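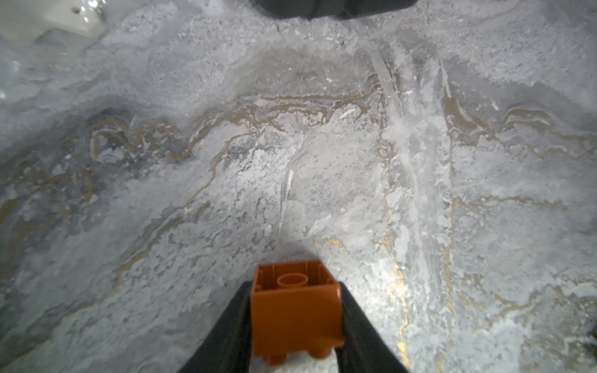

Who runs Skaltetitz, and what sort of films do you make?

Mostly me, Tyyne Valtonen, with a great deal of help from Despina Oprea and Ritva Väisänen. We make feature-length documentaries about small places and the work people do in them, and we cut other people's documentaries to pay for our own.

I suppose I should do the biography bit. I started out as an assistant editor, logging rushes in a basement with one radiator and a kettle that tripped the fuse. I stayed in that basement far longer than I meant to and I loved it (most of the time). You learn a lot from watching everything a director shot, including the twenty minutes when they forgot to switch off. My first proper editing credit was on a short about a ferry crew, and after that I cut two television series that I still get asked about and a third that I'm glad to say I don't.

Despina joined as a sound recordist and ended up producing, because she was the only one of us who answered the phone. She had come from radio and she still listens to every rough cut once with the picture switched off. It drives me mad and she is usually right! Ritva shoots. She trained as a stills photographer, she hates zooms, and she will happily wait two hours in a car park for a bit of cloud.

Our first feature was Kuusisto, which I directed and edited. It follows a family sawmill through its final winter of trading, and it took us 3 years from the first phone call to the last sound mix. We came home with over 3,000 clips. I had a first assembly that ran to nearly five hours, and I showed it to Helmi Kallio, who taught me to edit and doesn't go in for flattery. She ate her sandwiches, watched the lot, and told me the film started at hour two. So it does now. There's a scene with the accounts book that I miss terribly, but it's in the extras if you ever get hold of the disc.

After Kuusisto came Nondano, a much noisier film about a brass band with too many trombones and nowhere to rehearse. Despina produced and did the sound as well, which we won't be asking of anyone again. Vlasta Machala wrote the score. She didn't want to compete with the band (who could?), so she wrote almost everything for one clarinet and an old harmonium, and I still hum the opening when I'm doing the washing up. We put the film out ourselves in May, one hall at a time, driving the hard drive from place to place and taking questions afterwards. The best screening had 766 people in it. The smallest had a dog in the second row and we enjoyed that one nearly as much.

The film on the go at the moment is Kidska. It's built almost entirely from home movies, all of them sent to us by families from the same valley, and we have 1,991 reels catalogued so far. There are weddings, haymaking, a remarkable number of parked cars, and somebody's uncle who turns up at everybody's picnic. Ritva is filming the people who sent them in as they watch their own reels back, and I'm cutting the two together. I don't know yet how it ends. Helmi has been promised another long screening, with better sandwiches.

In between our own films we take on editing work for other directors. I'm happiest coming in early, while there's still some shooting left to do, but I've also been handed a finished cut and asked why it drags. We can do a full edit, a few weeks of help with the structure, or a single day's viewing with notes. Documentaries of any length are welcome. We don't do adverts or wedding videos - I cut my cousin's once and we had to have a long talk about it.

We don't have a big office. It's two rooms over a bicycle repair shop, one for editing and one for everything else, and the stairs are steep, so let us know if they'd be a problem and we'll bring a laptop to you. Vlasta borrows the second room when her neighbours are in, so you may get some clarinet with your coffee.

If you're starting out and looking for work in a cutting room, do write. We can't pay for a full-time assistant at the moment, but we take on paid help whenever a film gets to the syncing and logging stage, and I read every letter myself. Tell me about a film you've watched more than once and what you noticed the second time. I'd much sooner have that than a list of software.

For screenings of Kuusisto or Nondano, ask for Despina. For editing, ask for me. If you've got reels for Kidska, please ring before you post anything, and don't try to run them through an old projector first!

Page last updated 20 September 2022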